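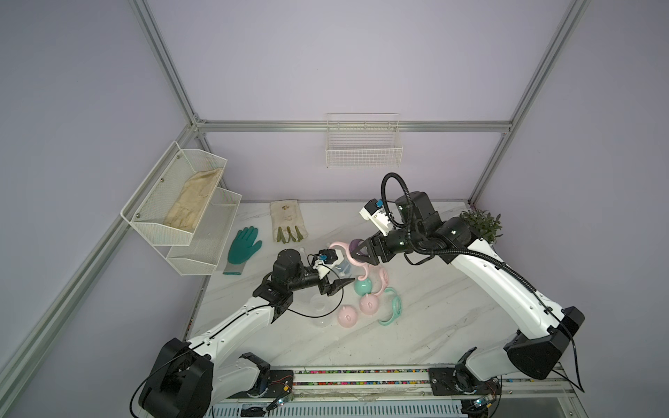
*A two-arm workstation with baby-cup parts laid out for a recording session.*

**Call for participants: teleoperation sessions for robot learning, Nultaritz site**

Clomico is seeking adult participants for a study in which people guide a pair of robot arms through short household and assembly tasks. The recorded movements are used as training examples for a learning system that is intended to carry out similar tasks without a person at the controls. Sessions are held at the Nultaritz site from January. A second group will be recruited for Cerkiritz later in the year, and persons who live closer to Cerkiritz are asked to wait for that call.

The study has 43 places. Applications are reviewed in the order in which they arrive.

## What participants do

Each participant attends 12 sessions. A session lasts 2 hours, including breaks, and takes place in the morning (9:00 a.m.) or in the afternoon (1:30 p.m.). Participants are seated next to the workstation and move two hand controllers; the arms on the table follow. A staff member is present throughout.

The present task family is called Kjærgaard and consists of small plastic parts that must be picked up, turned and brought together. It includes cup bodies, handles and clear pieces in pastel colors. Both arms are needed for much of the work – typically one arm steadies a part while the other brings the second part into place. Other objects may be left on the table or hung at the sides during a session, and participants should work around them unless the task sheet states otherwise.

A single attempt at a task is called an episode. At the end of each episode the participant marks it as complete, incomplete or interrupted. Incomplete episodes are kept. Participants are not ranked by speed, and payment does not depend on the number of episodes finished.

Between episodes, participants return the parts to the table by hand in a new arrangement. The arms must be paused before anyone reaches into the enclosure. This rule is explained during the first session and applies to staff and participants alike.

## Who may apply

Applicants must:

- be 18 years of age or older
- be able to sit and use both hands for the length of a session, with breaks
- have normal or corrected vision and be able to tell pastel colors apart
- be able to follow written and spoken instructions in English
- be available for all 12 sessions within the study period

No experience with robots, programming or video games is required. Left-handed applicants are especially encouraged to apply, as they were underrepresented in the previous round. Persons with an implanted medical device should mention this on the application form so that the matter can be discussed before a place is offered.

Current employees of Clomico and members of their households are not eligible.

## Payment

Participants receive $43 for each completed session. A further payment of $93 is made after the twelfth session. A session ended early by staff, for example due to an equipment fault, is paid in full. A session ended early by the participant is paid for the time attended.

Travel costs are not reimbursed. Parking at the Nultaritz site is free for participants who register a license plate at the front desk.

## What is recorded

The workstation records the positions of both arms, the opening and closing of the grippers, and video of the work area. Hands and forearms may appear in the video when parts are being rearranged. Sound is not recorded.

Recordings are stored under a participant number. The list that connects numbers to names is kept separately and is deleted once final payments have been made. Until that time, participants may ask for their recordings to be removed. After that time, individual recordings can no longer be traced to a person and removal is not possible.

The recordings may be shared with research partners for the purpose of training and testing learning systems. Applicants who do not agree to such sharing cannot be offered a place in this study.

Participation is voluntary. A participant may withdraw at any point and will be paid for the sessions already attended.

## Preparing for the first session

Participants should arrive 12 minutes before the start time for sign-in. Long sleeves should be rolled up or fastened, and loose bracelets or necklaces removed. Food is not permitted in the workstation room. Lockers are available in the hallway.

The first session begins with a safety briefing and a practice period. Practice episodes are not added to the training set, and the session is paid at the usual rate.

## How to apply

Application forms are available at the front desk of the Nultaritz site and may be returned there in person or by mail. The form asks for contact details, preferred session times and dominant hand. Please do not enclose a résumé.

Applicants who meet the requirements will be invited to a short visit to see the workstation and read the consent form before deciding whether to take part. Those who cannot be offered a place will be informed in writing and may ask to be placed on the reserve list – places do open when participants withdraw.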